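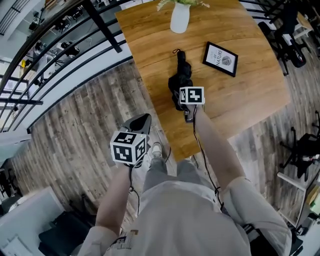 Stornbridge has three places where lost things end up, and they do not talk to each other. The bus station keeps its own store, the library has a cupboard behind the front desk, and the leisure centre at Flangate puts everything in a back room until somebody has time to sort it. Our project looked at what is handed in, what is claimed, and why so much of it never goes home. The commonest single item in all of them is the folded black umbrella, like the one lying on the table with its thin wrist loop at the far end. It is also one of the hardest to give back, as an owner who rings up can say very little about it that would not be true of the next one on the shelf.

Print this page | E-mail this page

Why we chose the subject

Zainab Iyamu left a coat on the Gulholm bus last winter and rang the bus station about it. They did not have it. She found it later at the library, where another passenger had taken it because the library was nearer to the stop. It had a label with her name in it, but there was no phone number, and the library had no reason to think the bus station would be looking for it.

That gave us the question for the report. We wanted to know whether things are lost for good because people do not look for them, or because they look in the wrong place.

How we did it

The bus station let us read its record book for last year. It has 2,693 entries. Each entry gives the date, the route, a short description and, if the item was claimed, a signature. Danjuma Ezeani and Musa Okeke typed it all into a spreadsheet, which took much longer than we had planned. Some of the handwriting could not be read, and we marked those entries as unclear and left them in the total.

The library and the leisure centre do not keep a book. At the library they use slips of paper, which are thrown away when the item is collected, so there is no record of success at all. At the leisure centre there are no slips. For these places we had to rely on talking to staff and on what we saw when we visited.

We also sat at the bus station enquiry window for two weeks, in the late afternoon, and noted what people asked for. We did not take names.

What gets lost

Gloves, hats, scarves and umbrellas make up most of the book. Next come bags, then phones, then keys. Shopping is more common than we expected, and food is thrown away the same evening. School bags are nearly always claimed, usually by a parent. Single gloves are almost never claimed. Adebayo Ogbonna thought there would be more glasses, but people seem to notice quickly that they are not wearing them.

The weather matters a great deal with umbrellas. They are not left behind while it is raining. They are left when it has rained in the morning and is dry by the time people travel home, and the book shows several on the same page after days like that. We would have liked to compare this with proper rainfall records but ran out of time.

What gets claimed

Phones and bags do best. The owner notices straight away, the thing is worth money, and there is often something in it that shows who it belongs to. Keys do badly. We had guessed the opposite. Rodica Avram, who runs the enquiry window, told us that people change the lock or borrow a spare and then stop looking. She also said that many callers describe the key ring wrongly.

Umbrellas do worst of all apart from gloves. The written descriptions are part of the problem. Page after page says "umbrella, black" or "brolly blk" and nothing else. A caller who says theirs is black and folds up has told the clerk nothing useful. The clerk is supposed to ask for some other detail, such as the handle, the strap or a damaged rib, but if nobody wrote the detail down when it came in, the clerk has to go to the shelf and look through them while the caller waits. On a busy day that does not happen.

Looking in the wrong place

At the window we heard the same thing many times: the item might have been left on the bus, or it might have been in town. Staff told these people to try the library. They did not ring the library for them. The library told us it sends people to the bus station in the same way.

Sani, the taxi firm on the station forecourt, keeps a box of its own in the office. We only found out about it near the end, and it is not included in our findings.

What we would change

We have two suggestions. The first is a shared list, which could be a plain spreadsheet that all the sites can open. The second is a better slip, with spaces for colour, size, handle or strap, marks, and where it was found. We made a draft slip and Rodica tried it for a few days. She said it was fine but the box for marks was too small, so we have made it bigger in the version at the back of this report.

Problems with the project

Only one of our sites had a real record, so most of what we say about claims is about buses. The book also cannot tell us about things that were picked up and kept. Danjuma wanted to leave an umbrella on a bus on purpose and see if it came back — we decided against it, as it would have wasted the drivers' time.

Shares: 3 | Comments: 2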